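Home Tickets Open Closed Knowledge Base Equipment Rooms Contact Log out

Ticket 449
Subject: Power strip, third switch does not always click on
Opened by: Alcides Pacheco
Site: Groda, ground floor
Item: Trurnura power strip, three sockets, separate switches
Priority: low
Status: waiting on replacement

January 6, 2019, first entry

The white power strip from the table has a problem with one switch. The switch at the end farthest from the cable goes down when pressed but sometimes comes back up. When that happens the socket has no power. The other two work every time. Nothing else in the room lost power, and the breaker did not trip.

I had a desk lamp and a phone charger on the strip. Neither one is heavy. The lamp is the one that kept going out.

Steps so far:

1. Unplugged everything from the strip. Pressed each switch 30 times with nothing connected. First and second switch stayed down every time. Third came back up four times.

2. Moved the lamp to the first socket. Left it on for 50 minutes. No dropouts.

3. Moved the lamp to the third socket. It went out twice before I stopped the test.

4. Tried the strip on the other wall outlet, same result. I don't think the outlet is part of this.

5. Blew out the gap around the switch with the small hand pump. No change.

Did not open the case. The screws need a bit we don't have, and the Khosravi people asked us last year not to open anything that plugs into the wall.

Reply from equipment desk

Thanks for the detail. Please check whether the cable is pulling on the strip. We had a similar strip come in (ticket 682, closed) where the case was twisted a little by a stiff cable and one switch would not latch. Lay it flat on something firm, leave slack in the cable, and try the third switch again. Also please confirm the number of sockets so we can match the model. The stock list has two white Trurnura strips and they are easy to mix up.

Second entry, Alcides Pacheco

Put the strip on the white board so it sits flat and left the spare cable loose behind it. Repeated the 30 presses on the third switch. It came back up three times, so there is not much difference from before. I also tried holding the cable end down by hand while pressing. Same. 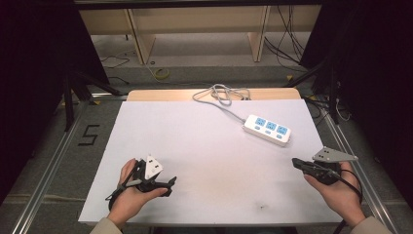 Attachment 1: strip on the board, three blue sockets with a switch for each, gray cable coiled toward the back of the table.

Reply from equipment desk

Got it, that matches the three-socket one on the list. We will treat it as a worn switch. Please stop using the third socket and put a piece of tape over it. The first two are fine for the lamp and charger until the new one gets there. I have asked Skorkorard for a replacement with the same cable length. When it arrives, send the old one back with the ticket number written on a label, not on the case.

Third entry, Alcides Pacheco

Third socket is taped over. Lamp is on the first, charger on the second. Please check the cable length before it ships. A shorter one won't reach the wall from this table.

Status changed to: waiting on replacement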